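Steinbach Forest Railway to Reopen Upper Section to Nenunby

STEINBACH, January 6, 2022. The Steinbach Forest Railway Association has received approval to return the upper section of its narrow-gauge line to passenger service. Trains will run between Clodmont and Nenunby in the coming season, extending the existing museum route by 9 kilometers.

The upper section was built to bring timber down from the Nenunby slopes to the sawmill at Clodmont. It was closed when the forest roads were paved, and most of the rail was left in place. Track work was carried out by the contractor Sernosov and included the replacement of 43 meters of washed-out embankment below the Clodmont switchback. Final inspection took place in November.

"The line was laid by people who knew this valley well, and we have kept to their route at every curve," said Lutz Hinrichs, chairman of the association.
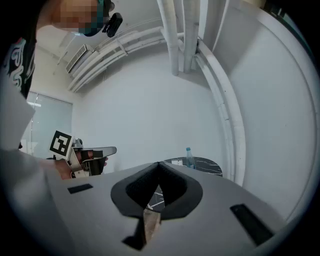 Theda Albers told the association's annual meeting that her neighbors in Nenunby welcomed the trains but wanted the last departure set early enough to keep the evenings quiet. The association has agreed to publish a draft timetable and to accept written remarks from residents before it is made final.

Passenger trains will be made up of five restored cars and hauled by the association's diesel locomotive. Steam operation on the upper section is not planned for the first season, as the water supply at Nenunby has yet to be rebuilt. The former loading platform at Nenunby will serve as the passenger stop, and a short siding beside it will hold a display of log wagons. The association expects some 300 passengers on the opening weekend. Seats on the first train must be reserved in advance through the Clodmont station office.

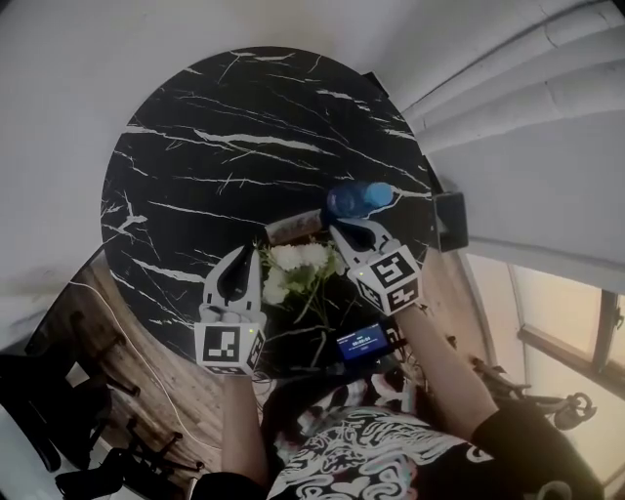

Round black marble tabletop with white veining.

Members of the press who wish to travel on the inspection train before the public opening are asked to register with Lăcrămioara Marinescu, press office, Steinbach Forest Railway Association, Clodmont station.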